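Solside Finishes After 143 Chapters, and the Print Edition Is On Its Way

2 min read

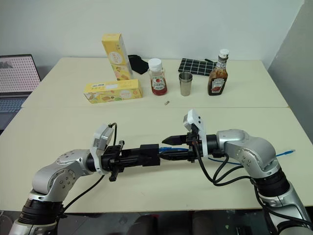 Two yellow boxes and a crumpled black cloth or pouch on the back table.

Hello all, Sylvie Sandhu here, and yes, I'm writing my own press release, so please forgive the exclamation marks!

Solside, my very long crossover between the space opera Kisitero and the village ghost serial Lodhi, is finished. The last chapter went up on Wednesday and it came to 143 in the end (I'd planned for far fewer, as anybody who read my early author's notes will remember). By teatime there were 2,939 comments on the story as a whole, and I've been reading them with a box of tissues.

For anyone new: Captain Oru's ship comes down in the Lodhi marshes, the ghosts take her for one of their own, and she's too polite to put them right. It gets sadder after that. Then there's a wedding.

The other news is that Wikgate, the small fan press run by Hjalti Kirkegaard, is printing Solside in two volumes. It's a run of 1,000 sets, sold at cost, with a new map and the deleted lighthouse chapter put back where it belongs. Hjalti has talked me out of rewriting the first ten chapters, so the wobbly spelling of Oru's sister's name stays in!

Orders open in June through the Wikgate page. The whole story stays free to read online, and podcasters and fan sites are welcome to quote from it. If you'd like a chat or an early look at the map, write to me care of Wikgate and I'll get back to you in the evening.

Shares 143
Comments 2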